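Section 9: Setting Up Your First Lending Shelf

Welcome back! By now you should have Cotatari installed on your main computer and at least one person signed in as shelf keeper. If you skipped ahead (we all do it), please go back to Section 8 and finish the sign-in part first, because several of the buttons mentioned below stay gray until a shelf keeper is signed in.

A "shelf" in Cotatari is simply a group of things that you lend out under the same rules. It doesn't have to match a real shelf in your building. The toy library in Brendmont, where much of this guide was first tried out, keeps its puzzles in three different closets and still treats them all as one shelf, and that works perfectly well. What matters is that everything on the shelf goes out for the same length of time and comes back in the same way.

Before you begin, have your label printer plugged in and your tablet charged, and set aside an evening when you won't be interrupted too often. A pot of coffee is optional but we do recommend it.

Creating the shelf

1. From the home screen, tap Shelves, then New Shelf.

2. Type a name. Short names are kinder to the label printer, which starts to shrink the letters once you go past a couple of words. "Building" will print much more clearly than "Building and Construction Toys for All Ages."

3. Choose a loan period. The choice already filled in is 2 weeks, and most families seem happy with it, but you can pick anything from overnight to a whole season.

4. Choose who can borrow. Leave this on All Members for now. You can come back and change it whenever you like, and the loans already out the door will keep their old rules until they're returned.

5. Tap Save. The new shelf appears at the bottom of your list, and you can drag it higher by pressing and holding its name. 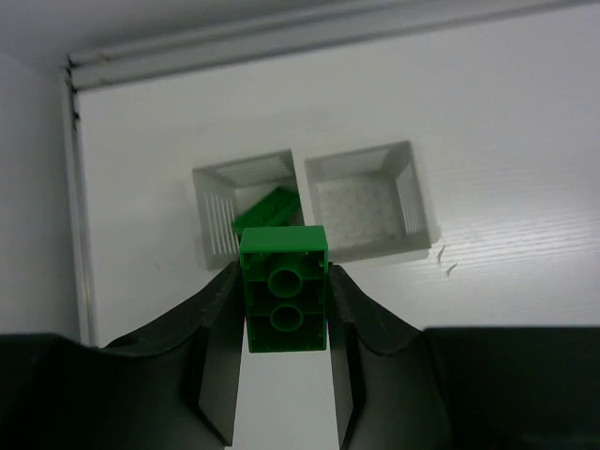
Note: If you press Save and the name turns red, another shelf already has that name. Capital letters don't count as a difference, so "puzzles" and "Puzzles" are the same thing as far as the program is concerned. Add a room name or a color to one of them and try again.

Adding sets and loose pieces

Now for the part that takes the evening. Cotatari lets you enter things either as a Set, which goes out and comes home as one unit, or as a Loose Lot, which is a bag or tub of pieces that you check by weight. Please think this over for a minute before you start typing, as changing a Set into a Loose Lot later on means printing new labels for it.

6. Open your shelf and tap Add Item.

7. Pick Set or Loose Lot. For a Loose Lot you'll be asked for a weight. Put the bag on the kitchen scale without its tub, and type in the number.

8. Give the item a home, meaning the closet, bin or drawer where a helper will go looking for it. Fidelina Ospina, who tested these pages for us, used the names of birds for her bins, and the children now ask for things "from the heron." Plain numbers are fine too.

9. Add a condition note if there's anything a borrower ought to know, such as a taped box lid or a missing rule sheet.

10. Tap Save and Print. The label comes out within a few seconds.
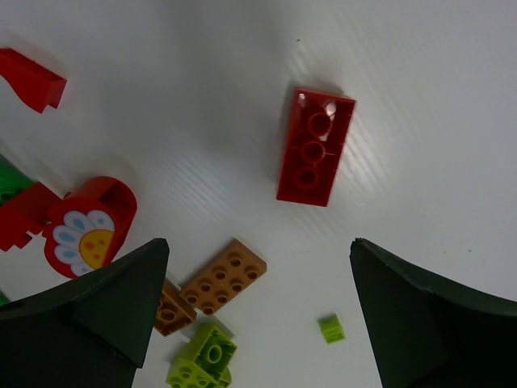 Caution: Do not pull on the label while the printer is still humming. The paper path in the Grelska printer is narrow, and a tug at the wrong moment will leave a torn strip inside that has to be picked out with tweezers. Wait for the beep, then tear downward against the edge.

Caution: Keep label backing and empty bags away from small children, and check the age guidance on the original packaging before you lend out anything with small parts. Cotatari will store an age for each item, but it has no way of knowing whether the age you typed is right.

Connecting a second tablet

Many libraries like to have one tablet at the desk and another back by the bins. You can have 2 tablets on a basic account.

11. On the new tablet, open Cotatari and tap Join a Library.

12. When it asks for a pairing code, enter 2362 and tap Next. A message will pop up on your main computer.

13. Click Allow on the computer, then go to Settings and choose a pairing code of your own. Please don't leave the factory code in place once your tablets are talking to each other.

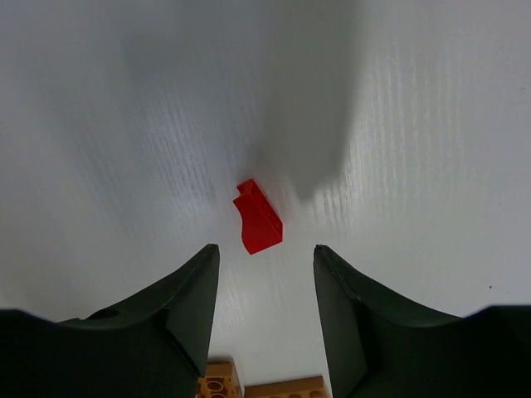 Note: If the message never shows up, make sure both machines are on the same Wi-Fi. Guest networks are the usual trouble – they often let a tablet reach the internet without letting it see the computer sitting right beside it.

Once the second tablet is paired, your shelf should appear on it within a minute. Check out one item to yourself as a test, and return it from the other tablet. If the item shows as Home on both screens, you're ready to move on to Section 10, Member Cards.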